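Projet de semestre - Réaménager la salle commune de la résidence Drotmont
Rapport final, groupe 2

1. Point de départ

La salle commune de Drotmont sert à tout : réviser, manger, stocker des vélos, se disputer à voix basse. Notre enquête de février a recueilli 225 réponses, un succès que nous attribuons au fait que le questionnaire ne comportait que 7 questions. La première demandait ce qu'il fallait changer en priorité. La réponse la plus fréquente tenait en un mot : « tout ». Nous avons donc réduit le périmètre aux meubles en bois, avec le courage qui caractérise les groupes de projet à l'approche d'une échéance.

2. Méthode

Nous avons comparé deux plans. Le plan Riltport, du nom de la résidence voisine qui l'a adopté, aligne les meubles le long des murs et laisse le centre libre. Le plan Moriarty (le nom vient de Yanti Nasution, qui le trouvait diabolique) coupe la pièce en deux avec les étagères posées en travers, dos à dos.

Chaque plan a été dessiné au mur avec du ruban de masquage, puis essayé pendant une semaine. Les résidents notaient leurs remarques dans un cahier. Une bonne moitié concerne le micro-ondes, qui ne faisait pas partie de l'étude, et que nous avons fini par ajouter en annexe par lassitude.

3. Résultats

Le plan Riltport plaît à ceux qui traversent la pièce. Le plan Moriarty plaît à ceux qui s'y assoient. Les premiers sont plus nombreux, les seconds écrivent davantage dans le cahier.

Côté bruit, couper la pièce aide un peu, surtout le soir. Côté rangement, les étagères en travers sont accessibles des deux côtés, ce qui double la surface utile et, hélas, la surface où abandonner une tasse. Yanti a proposé d'étiqueter chaque niveau. Les étiquettes ont tenu deux jours.

Le budget prévoyait des patins en feutre de marque Ginda. Ils se décollent si l'on pousse le meuble au lieu de le soulever, et tout le monde pousse. Nous recommandons des patins à visser.

4. Choix retenu

Nous gardons le plan Moriarty, avec un passage élargi du côté de la porte. Reste la question des montants en bois clair, que nous voulions poncer et que nous laisserons tels quels - le devis a clos le débat.

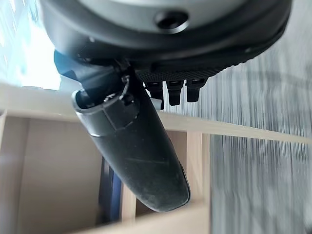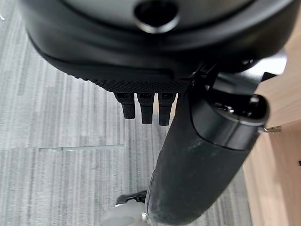
Fig. 1 et 2 - Salle commune, côté meubles en bois.

5. Suites

Le cahier reste sur place jusqu'à la fin du semestre. Le dossier du micro-ondes est transmis au groupe suivant.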